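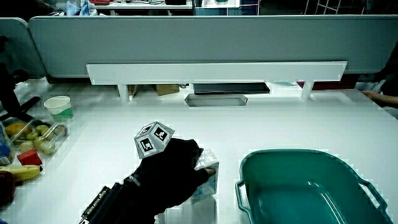 Deisy Taipe wrote back that a bin is where small cartons go to get crushed, and she wasn't sold on the idea at all.

Should small cartons go in a plastic tub, or stay on the counter?

I keep reading that one big tub will fix a messy table. Mine has fruit, paper cups and little cartons all over it. The tub takes up a lot of the table too, so I don't see what I gain. Has anybody kept this up past the first week?

Deisy Taipe
I tried it in October and gave up after 9 days. Light stuff sinks under heavy stuff — oranges are heavier than people think. If you insist, stand the cartons up along one side and keep the fruit in its own clear box. Kiwis go soft and you want to see them before they do. Check that the cartons don't say to refrigerate, too. And measure your shelf first. Handles at the ends add to the length, and the size on the label may not count them.

Potau
just use the tub, works fine for me

Tillov
Works fine for what, though? A tub with no lid is a table with walls. I'd clear out whatever you haven't touched in 30 days and then see if you still need one. Paper cups can go in the cupboard, stacked upside down. I do keep a tub, but only for carrying things to the sink.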